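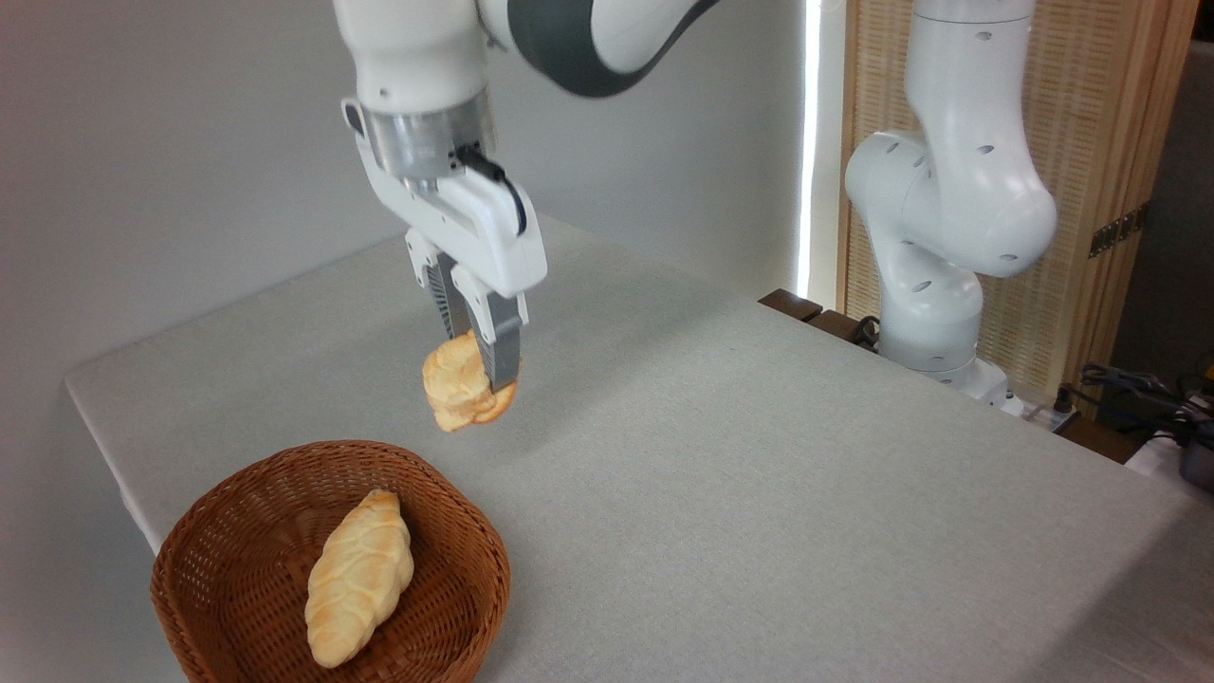 Renu Kaushik
Research Engineer, Manipulation Group, Vidura Robotics Laboratory, Nedton

4. Failure Analysis: Late Release in the Bread Transfer Task

4.1 Setup and task

The bread transfer task uses one arm of a two-arm cell. The active arm picks a braided roll, carries it across a cloth-covered table, and places it at a target. A second roll may be in the wicker basket during the transfer, and the second arm stays folded (Figure 3). The policy sends a target pose and a finger width at each step. A lower-level controller closes the fingers until the motor current reaches a set limit, then holds.

We ran 268 trials with the policy described in Section 3. A trial counted as a failure if the roll was dropped, crushed, or still in the gripper when the arm began to move away from the target. The last case, which we call late release, is the subject of this section. We had expected drops to be the main problem. They were not, and the late releases had a cause we did not find until the trials were nearly over.

Figure 3. The transfer task. A roll is held between the ribbed finger pads above the cloth, with a second roll in the basket.

4.2 What went wrong

Late release occurred in 26 trials. In each one the policy gave the open command at the correct height, and the logged finger width showed that the fingers had started to open. The roll stayed against one pad and was carried upward when the arm retreated. In 12 of these trials it then fell onto the cloth outside the target area. In the others the operator pressed the stop button before the roll came free.

We first suspected the policy, and Trilok Mittal replayed the recorded commands with the gripper empty. The fingers opened fully every time. The same commands with a foam block also gave a clean release. When he repeated the test with rolls, the fault came back, but only late in a session.

The cause was a film of glaze and fat from the crust. It built up in the grooves of the pads over repeated grasps, and the rolls began to stick. The controller made this worse. It reported the gripper as open once the fingers had moved a fixed distance from the hold position, and the policy treated that report as proof that the roll was gone. No sensor in the cell checked for contact after the open command.

4.3 Safety

A stuck roll is a small hazard by itself. The larger concern was what the operators did about it. During the Festhorpe sessions, two operators reached in to pull a roll off the pad while the arm was still under power. Neither was hurt. The arm was moving at reduced speed, but the cell had no light curtain and the stop button was on the far side of the table from where they stood. We stopped testing that day and reported both events to the site lead.

4.4 Changes

Three changes were made before testing resumed in December. The pads are wiped with a damp cloth between blocks of trials. The arm now waits at the target after the open command for up to 100 control steps, and a wrist force reading must show that the load is gone before it retreats. If the reading does not change, the arm stops and cuts motor power. A second stop button was mounted on the operator's side.

The wrist check is weak for light rolls, where the change in load is close to the sensor noise. Grísdóttir's test for contact loss, which uses finger vibration, may suit this case better, but our gripper has no sensor that could supply the signal. We have not tested the changes on filled or iced pastry.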